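Parkum pool brings back the towel, and the two-dollar deposit
25/08/2025
Reading time: 2 min 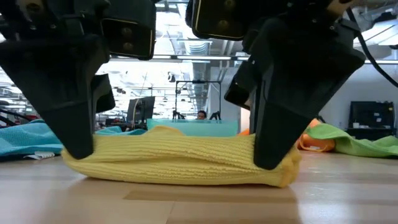
The Parkum municipal pool will once again lend towels to swimmers who have forgotten theirs, ending a six-month experiment in which swimmers who had forgotten theirs dripped.

The loan service was dropped in February, when the town's recreation office decided it cost more than it was worth. A notice on the front desk invited visitors to "plan ahead." Visitors did not plan ahead. They bought paper towels from the grocery store across Descombe Street, or stood under the locker room hand dryers in positions the manufacturer had probably never considered.

Under the new arrangement, a swimmer leaves a deposit of $2, takes a towel, and gets the money back when the towel returns. The towel must come back the same day. A wet one is fine. The rules say so in bold, after a long discussion at the July recreation meeting over whether a borrower could reasonably be asked to return it dry.

Laundry will be handled by Wundard, the linen company that already washes tablecloths for the Samir banquet hall and most of the restaurants on the east side of town. The contract runs for 2 years, with pickup every weekday morning before the early lap swim lets out. Wundard beat one other bidder, which had proposed charging by the pound and then declined to say whether it meant wet pounds or dry ones.

The old service had its troubles. According to the recreation office, the pool lent towels 2,948 times in its last full year and finished that year with noticeably fewer towels than it had started with. Several turned up at the dog park. One was used for most of the winter to keep the draft out of the library's side entrance, where it was widely admired and got a mention in the library newsletter.

The deposit is supposed to fix this, though the math has its doubters. A decent bath towel costs a good deal more than two dollars at any store in Parkum, so a determined customer could see the whole thing as a sale. The recreation office says it is aware of the problem. Its answer is to buy towels that are "serviceable," a word that appeared four times in the memo and was not explained in any of them.

There was also a brief fight over size. The swim club wanted full bath sheets. The office wanted something closer to a hand towel, on the theory that people steal what they can wrap themselves in. The compromise is a medium towel – large enough to dry one adult, provided the adult is patient and starts from the top.

Season pass holders will not have to pay the deposit, but they will have to show the pass, which many of them keep in the same bag as the towel they left at home. The desk will look them up by last name if asked nicely.

Towel loans start with the fall schedule and will be available from 8 a.m. until half an hour before closing. Anyone still holding a towel from the old service may drop it in the bin by the front door, with no questions asked and no deposit paid out. As of this week the bin contained a bathing cap and a library book.

Contact the news desk | © Parkum Town News. All rights reserved. | Back to top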